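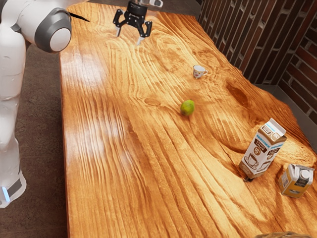

Gripper comes down beside the fruit after I changed the fingers

dovudow
30 January 2019

Hello all. I look after one simulated cell for picking objects from a table. It has one arm and a parallel gripper with two fingers, and the scene was made for us by Flistero. The table is wood with a strong grain. Until last week everything was good. Then I replaced the finger model by a longer one, 12 mm more, and now the arm stops too high and a little to the side of the object. With cartons I can live with it, but a lime is small and round, and when the fingers close it rolls away.

I have already loaded the scene again and checked the position of the table. The home pose is the same as before. I run the controller from Konness with the standard settings.

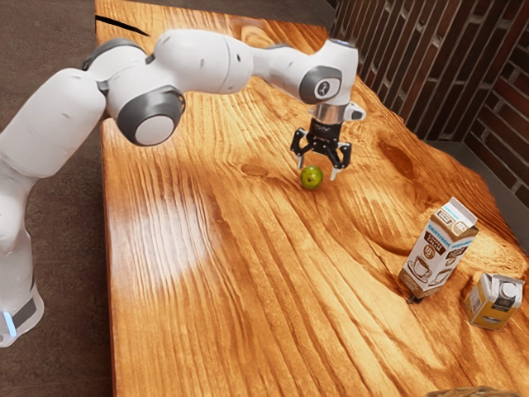 The error to the side is not always in the same direction. If I turn the wrist by 90 degrees before going down, the error turns also. Where should I look first? I would not like to teach all the points again, it is more than 600 of them.

cao_cell

You gave the answer already in your last lines. When the error turns together with the wrist, it belongs to the tool and not to the table. Open the tool settings and look at the tool centre point. I think it still has the length of the old fingers, and probably the new model has its origin at another place than the middle of the flange.

I would do it in this order. Set the side offsets to zero and correct the length. Put a thin pin in the scene, bring the point between the fingertips to it, and turn the wrist slowly. If the tip makes a circle, move the origin of the finger model until it stays on the pin. Do not teach any points before this is finished.

Look also at the collision shape of the fingers. It is a separate file in our cell and I forgot it once.

flistero_user30

Just make the friction higher, worked for me

dovudow

Thank you cao_cell. The origin was 4 mm from the middle and the length was the old one. Now the tip stays on the pin. The collision shape I will change tomorrow. I left the friction as it was.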